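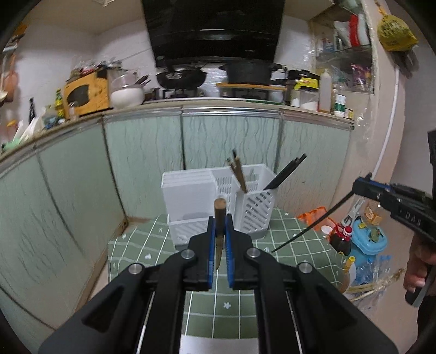 Work on the replacement tiller for Eshun began on Monday at the Betutance shop, following the class measurer's refusal of the old one at the spring regatta. The measurer's note gave two grounds: a repair that had added weight at the rudder head, and a loose fit between the tiller and the rudder stock. The layout was settled before any stock was cut. The new tiller is to have a plain cylindrical grip, much like the wooden handle of the small kitchen knife in the photograph, finished with a metal ferrule at the forward end. The crew had asked for a flattened grip, but the round one was preferred for hiking in a breeze, when the helmsman's hand moves along the tiller during each tack.

Filed under: Fleet Maintenance | Rudders and Steering | Shop Notes

The blank was taken from the ash boards stored above the spar rack. Two pieces were glued with the grain opposed and left in clamps until the following morning. One clamp had slipped slightly overnight and left a ridge of glue along the lower side. This was removed with a scraper and the joint was sound along its full length.

Finished length was set at 773 mm, measured from the center of the pivot bolt to the forward end. Mr. Ziółkowski asked whether the measurement should be taken from the after face of the rudder head. The class rules refer to the bolt, and the drawing has been marked accordingly. The earlier drawing in the flat file carries the other dimension and should not be used.

The rudder head was stripped and weighed on the sail loft scale. With the old repair in place it came to 2,346 g. The filler was ground out and the cheek plates were refitted with new bushings. The second weighing has been put off until the varnish is on, as the first coat will change the figure. It would be useful to have the weight of Dronura's rudder head for comparison, as she passed measurement at the same regatta with fittings from the same maker.

Side play at the pivot was checked with the rudder hung on the test transom. Some movement remains when the tiller is lifted to its full height, though none is felt in the normal sailing position. The cause appears to be wear in the upper pintle. A new pintle has been ordered through Plisero. If it does not arrive before the August series, the existing one will be turned end for end and sailed as it is, with the measurer informed in writing beforehand.

The tiller extension was also examined. The universal joint is stiff but serviceable. The rubber grip has hardened and will be replaced with cord whipping, for which roughly 74 inches of line per layer should be allowed. The whipping on Dronura's extension was done in a heavier line and the crew found it hard on gloves - the lighter line is to be used on Eshun.

Outstanding: second and third coats of varnish on the tiller, ferrule to be bedded and pinned, rudder head to be weighed again, pintle to be fitted on arrival. Mr. Ziółkowski will take the boat's measurement certificate to the race office and has asked that the old tiller be kept in the shop until the new one has been passed.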